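Lirlow Mixing Bowl, grey

Home / Kitchen play / Bowls and dishes

Item 1337
In stock

The Lirlow is a deep plastic mixing bowl in plain pale grey. We sell it on the play kitchen pages, but it is an ordinary bowl and a good many people buy it for the real kitchen as well. It holds enough for a child to stir with a proper spoon without the contents going over the side.

The outside is matt and smooth. A flat handle flares out from the rim, wide enough for a small hand to hold the bowl steady while the other hand stirs. The wall bulges a little and then narrows to a footed base ring. There are small notched gaps along the bottom edge of the ring. Give these a rinse after messy play — flour and dried dough can collect there.

What it is used for

Usa Nakpan, who looks after our play kitchen range, keeps one out with wooden fruit and vegetables. Younger children mostly fill it and tip it out again. From school age they tend to follow a recipe of sorts, and the bowl is then used for salads, soups and cake mix, real or otherwise. It also does well with water, sand and salt dough.

Care

Wash by hand in warm soapy water and dry with a cloth. Do not use it in the oven or the microwave. Strong colours such as beetroot and turmeric may leave a mark on the grey if left overnight.

Wooden food and wooden kitchen pieces should be kept out of wet bowls. Wipe them with a damp cloth only and let them dry before they go back in the box. 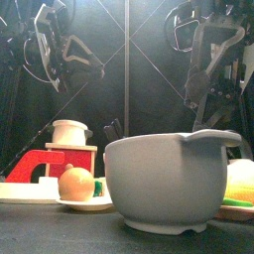

Lirlow bowl in grey, with wooden toy fruit on a saucer and a red toy kitchen unit. Bowl sold singly.

Delivery and returns

Orders leave our Siriwan store within five working days. Unused bowls can be sent back within 20 days for a refund. Nurseries and schools ordering in quantity should write to Hendrik De Bruijn before paying, as larger orders are packed separately and the carriage is worked out by weight.

Customer comments

"Bigger than I expected but the children like it. The handle is useful." — Yupin Srithong

"Bought one for the playroom and ended up making pancakes in it. Would like a lid." — Ekkachai Onsri

We do not have a lid for this bowl at present.

See also: Tirlow saucers, Brastum wooden fruit

Page last updated Feb 19, 2022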